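Die Hauptplatine – ein kleiner Lexikonartikel mit viel Meinung

Lesezeit: 3 Minuten

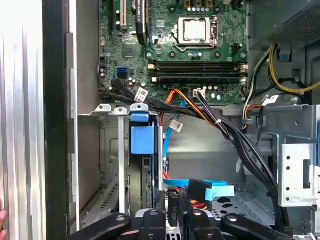
Grüne Hauptplatine mit Steckplätzen in einem geöffneten Desktop-Tower.

Die Hauptplatine (auch Motherboard oder Mainboard, mein Vater sagte stur »Mutterbrett«) ist die zentrale Leiterplatte eines Computers. Auf ihr sitzen oder stecken Prozessor, Arbeitsspeicher und Erweiterungskarten, und über ihre Leiterbahnen reden alle miteinander. Ich schreibe in diesem Wiki sonst über Röhrenradios, aber der alte Eintrag war nur drei Sätze lang, und das konnte ich so nicht stehen lassen!

Geschichte

Die ersten Heimrechner hatten oft gar keine Hauptplatine im heutigen Sinn. Beim Altair 8800 von 1975 steckten Prozessor und Speicher auf eigenen Karten, verbunden durch eine Busplatine, deren Steckplätze 100 Kontakte hatten (daher der Name S-100-Bus). Der IBM PC von 1981 brachte den Prozessor dann auf der Grundplatine unter und ließ daneben Platz für Karten. Das haben unzählige Hersteller übernommen, und ich finde bis heute, dass man es den Platinen aus den Achtzigern ansieht: riesig, luftig, wunderbar zu löten.

Mitte der Neunziger kam ATX, und damit rückten die Anschlüsse gesammelt an die hintere Kante. Wer vorher mal versucht hat, eine serielle Buchse per Flachbandkabel an einem Slotblech unterzubringen, weiß, warum ich ATX so mag.

Steckplätze

Jetzt wird es schön, denn an den Steckplätzen kann man das Alter einer Platine oft ganz gut abschätzen. ISA gab es zuerst mit acht und später mit 16 Bit, die Fassungen sind lang und meistens schwarz. PCI löste das ab den frühen Neunzigern nach und nach ab, kürzer und sehr häufig weiß. AGP war nur für Grafikkarten da, und mit PCI Express ging ab 2004 alles wieder von vorne los – neue Karten, neue Fassungen, neue Kisten im Keller. Verbindlich sind die Farben übrigens nicht, da hat jeder Hersteller gemacht, was er wollte.

Aufbau

Eine Hauptplatine besteht aus mehreren Lagen Kupfer und Glasfasergewebe mit Epoxidharz. Die grüne Farbe kommt vom Lötstopplack, darunter ist das Material eher gelblich. Meine Kollegin Ifeoma Nnaji schwört, dass man auf Grün Fehler am besten sieht. Ich habe auch auf roten Platinen welche gefunden (und auf grünen genug übersehen).

Typische Schäden

Am häufigsten habe ich es mit Elektrolytkondensatoren zu tun, die sich oben wölben oder auslaufen, vor allem bei Platinen aus den frühen 2000ern. Bei noch älteren Geräten ist es gern der fest verlötete Akku für die Uhr, der die Leiterbahnen drumherum zerfrisst. Bitte rausnehmen, bevor ihr so einen Rechner auf den Dachboden stellt! Murray Rewi hat im August eine Platine gerettet, bei der sieben Leiterbahnen weg waren, alles mit Fädeldraht, und sie bootet wieder.

Siehe auch: Chipsatz, BIOS, Lötstopplack, Formfaktor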